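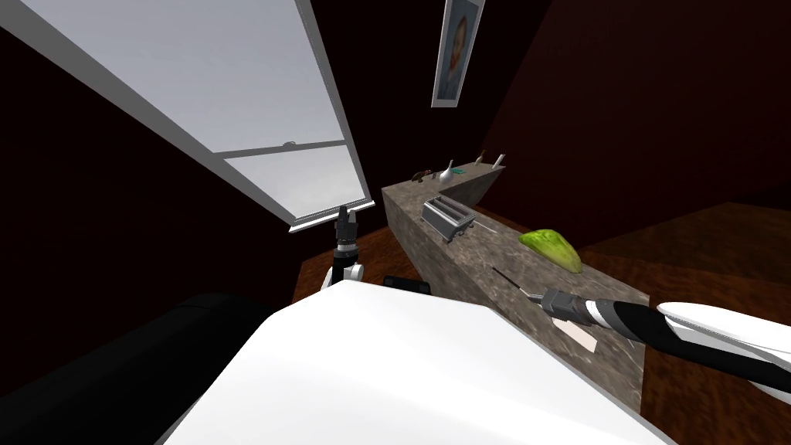

I have now read four "best outdoor wreath" roundups in one evening and I'd like to complain about all of them. Thread.

1/ Every list has the same wreath at the top. The Prirard one, pre-lit, 25 inches. Same three sentences about how "lush" it is. I don't believe four separate writers all landed on the word lush.

2/ Not one of them says what it weighs. It's going on a door. The weight is the first thing I want to know. I had to dig through the store's own page and then a PDF to find out there's a battery box the size of a sandwich hanging off the back.

3/ "Fits any door." Does it? Mine has a storm door in front of it with maybe two inches of gap. A wreath that's five inches deep does not fit my door. It gets squashed flat by New Year's and then it's a green pancake with berries.

4/ Tip count. They love a tip count. The Clornuvano wreath has 289 tips, the one next to it has 600, so the second one must be twice as full, right? Well, a tip can be a skinny strip of plastic or a decent molded branch. They both count as one. Ask how the number was reached and see how far you get.

5/ Also, look at the product photos. Someone has spent a good half hour bending those branches out. Yours comes out of the box looking like a bottle brush. I don't mind fluffing a wreath, I mind the listing that says "ready to hang."

6/ Now the lights. "Up to 68 hours of battery life." Up to is carrying a lot there. Which batteries? At what temperature? Cheap AAs in a cold snap gave me four evenings last winter before it went dim and sad, and that was with the timer on.

7/ I'll say something nice, so I don't sound like a total crank. The Otetti hanger is a plain metal hook with felt on the back, and it hasn't marked my paint in two seasons. It is also ugly. You cover it with ribbon and move on.

8/ Suction cups, though. Please stop recommending suction cups for anything over a pound. I've heard the thump at 2 a.m. – you don't forget it.

9/ Someone always replies "just buy a real one." I like real ones! They smell great for ten days. My door faces south and by the second week there are needles in the mail slot, the mat, my socks. So no, not "just."

10/ On price. The Agbenyega wreath is "reduced" every single time I look at it. It was reduced in October. It's Wed 15 April and it's reduced today. At some point that's the price, folks.

11/ What I'd want in a roundup: weight, depth, where the battery box sits, whether you can swap a dead bulb, and one photo of the thing straight out of the box. Skip the paragraph about the magic of the season.

12/ And say if you've had it on a door. Two of these lists never claim to have tested anything, if you read closely. They "compiled." Fine, but then don't tell me it "holds up beautifully in wind."

13/ Before anyone asks, I haven't picked one. The old one is in the closet with a bald patch at about four o'clock. I'm thinking a bigger bow.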